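Fleltham Neighbors Board > Home and Yard > Washing a printed cotton mat without the colors running?

zokside_62
I bought a big cloth mat at the Benedetti closing sale and it needs a wash. No care tag. Bold blocks with black lines, same sort of print as this:

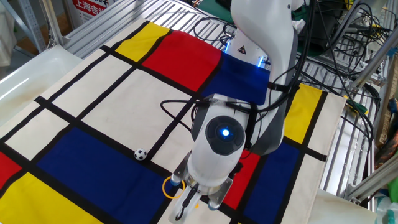

Last edited by zokside_62 on Jul 16, 2019

Black dye is what worries me. My last one bled gray into all the light parts. Cold water and vinegar?

cpfister
Vinegar does nothing for modern dyes. Wet a white rag, press it on a black line for a minute and look at the rag. If it stays clean, wash cold on gentle and hang it up.

old_willivska
Disagree on the vinegar. I have used it in the rinse since I was married and never had a runner. A cup per load.

cpfister
You probably never had a runner because the dye was set at the factory. Salt is the same story.
- Corina Pfister

mudroom86
Skip the machine. Mine went in at 86 degrees on gentle and came out 2 inches shorter on one side. It won't lie flat now and I trip on the corner. Bathtub, cold water, a little dish soap, roll it in towels after.

old_willivska
Rolling it in towels is how you get black on the cream. Hang it straight away.

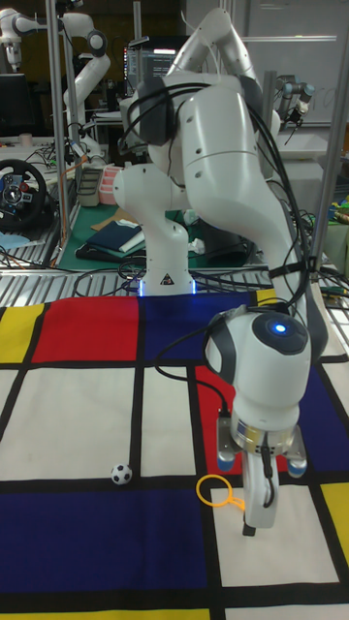

Patterned mat, white arm over the right half

zokside_62
Did the rag test on two lines. One was clean and one left a faint gray mark, so I guess it is the tub. Mine is 51 by 62 inches, will that hang over a shower rod without stretching?

mudroom86
Fold it over two rods if you can. Wet cotton is heavy.

cpfister
Or lay it on a drying rack, face up. Keep it out of full sun, the red goes first.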